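**Ticket 883: sorting cell at Kadbridge keeps stopping with a block still on the belt**
Opened by: Aldana Benítez, packing and returns
Date: 3/16/26
Status: open, waiting on Zirnden

Hi Fermín, me again! Same trouble as ticket 264, I think, but it's happening more often now so I've started a new one.

What I get: the Prulline screen says "item not presented", both arms hold where they are, and I have to walk over and hit resume. It cleared the first couple of times. After lunch it stopped on me again and again, and I gave up on returns altogether because I was never at my own desk long enough to finish a form.

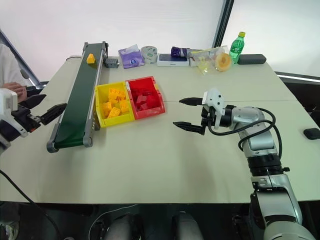

Things I've tried so far:

- Restarted the cell from the screen (fine for one run, then the same message)
- Wiped down the belt and checked the rails for grit
- Dropped belt speed from 300 to 100. Slower, obviously, but it still stopped
- Swapped the order, red blocks first and then yellow. It seems worse on yellow, but I wouldn't swear to it

I haven't touched the gripper settings. Urrutia told us those were off limits after the September changeover and I'm not keen to be the one who finds out why.

**Fermín Zúñiga:** Thanks, good notes. Can you leave it at 100 and try with the window blind down? The pale table throws back a lot of light and yellow is the colour I'd expect it to lose first.

**Aldana:** Will do tomorrow, the blind's stuck again (separate ticket, sorry!).

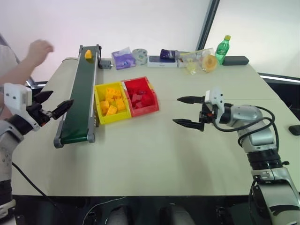 One more thing while I've got you. When we sorted by hand I could see a problem coming and just deal with it. Now I'm meant to be doing returns and minding the cell, and the roster counts the minding as zero hours. I like the new setup, my wrists certainly do, but could the stops be logged somewhere my supervisor can see them?

**Fermín:** Fair call. I've turned on the stop log and added her to the daily email. Zirnden have the error code and I'll chase them in the morning.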